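Open day at the Raneck benefits contact center, Dratendale
14/08/2022

The flyer promised "a different kind of help line," and I have read that sentence on enough flyers to go in with my arms folded. My own disability claim took three phone calls to Raneck last March, and on two of them I was told to call back. So when they opened the Dratendale building to veterans and families on a Sunday, I drove over to see who had been telling me that.

It's a plain two-story block behind the Javness bus depot. Parking was free, the coffee was weak, and the tour left late. Our guide was Arnel Ocampo, a shift lead who spent nine years in the Navy and answers phones himself two days a week. I liked him. I'm less sure about the script he'd been handed.

The main floor has 71 desks. It is quiet and well lit, and the chairs are better than the ones at my office. A wall screen showed 202 calls handled since midnight. I asked how many of those had been settled and how many had been passed along to another office. Arnel said the screen doesn't show that. I asked if any screen does. He said he'd find out, and he wrote it down, so we'll see.

We were allowed to listen to a recorded call, with the caller's permission. A widow was trying to sort out a burial allowance. The woman on the line was patient, knew the form by number and stayed on for the whole thing. It was good work. It was also the one call they picked to play for us.

Training was upstairs. New hires get 5 weeks, and the last one is spent sitting next to someone experienced. Hjalti Østergaard runs the course and was the most direct person I met all day. He told us turnover is too high and that the claims software, Obeidat, still makes staff type the same address on separate pages. Somebody from the front office started talking about an upgrade at that point. No date was given for it.

I had hoped to see the mail room, where my paperwork sat for most of the spring. It wasn't on the route. The rest of the upper floor was, along with a long hallway of posters about listening.

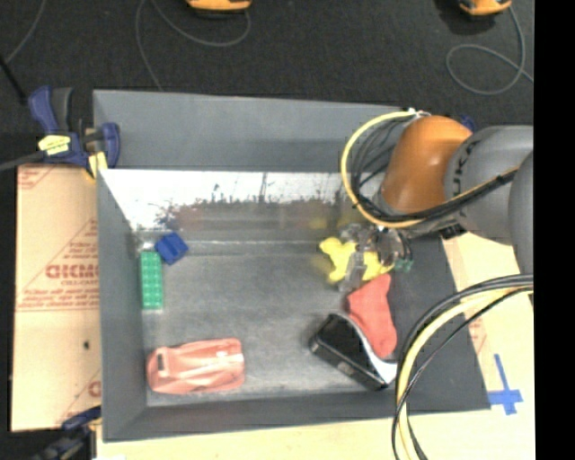 Orange-jointed arm over the gray bin, Dratendale open day.

Questions at the end were kept short. A man behind me asked why the evening line closes before most people get home from work, and the answer was that hours are under review. They were under review in March too.

I left with a pen, a fridge magnet and a direct extension, 909, which is meant to reach a person. I tried it on Monday at lunch and got a person. She asked me to call back.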